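Duvet

A duvet is a soft, flat bag of cloth filled with down, feathers, wool or man-made fibre, used on a bed in place of a top sheet and blankets. Usually has a removable cover that can be washed. Called a continental quilt in older British shops.

Origins

Down bedding was long known in the colder parts of Europe, mostly in country homes where geese or ducks were kept. The word is French and means down. Britain was slow to take it up — sheets, wool blankets and an eiderdown on top stayed normal in most houses well into the twentieth century. Early sellers pushed the speed of making the bed. Shake it, lay it flat, done.

Filling

Down is light and traps a lot of air for its weight. Feathers are heavier and cheaper, often mixed in. Wool lies flatter and copes well with damp. Polyester is the usual choice for people who want to machine wash the whole thing, and for childrens beds. Silk is sold too, in smaller amounts.

The filling is held in place by stitching, either straight through both layers or with thin inner walls that make boxes. Stitched-through ones are quicker to make but have cold lines along the seams.

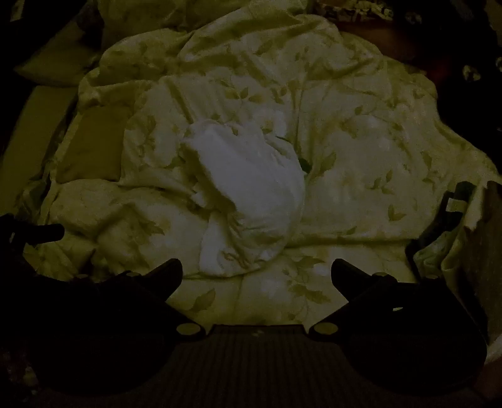

Warmth

In Britain warmth is given in togs. Summer weights are low, winter ones high, and some are sold as a pair that button together for the coldest months. Many households change over in May and again in autumn. Tog says nothing about weight — a light down duvet can be as warm as a heavy polyester one.

Covers

Mostly cotton or a cotton and polyester mix. Closed with buttons, poppers, a zip or just a tucked flap. Thread count is often printed on the packet; 400 is a common figure on dearer sets, though the kind of yarn matters at least as much. Plain white, stripes and leaf or flower prints have all stayed in the shops for decades.

Care

Covers are washed often, the duvet itself much less. Large sizes may not fit a home machine and are taken to a launderette. Down needs slow drying and regular shaking or it clumps togther. Airing over a rail or an open window is the older method, still used.

Last edited 15 October 2023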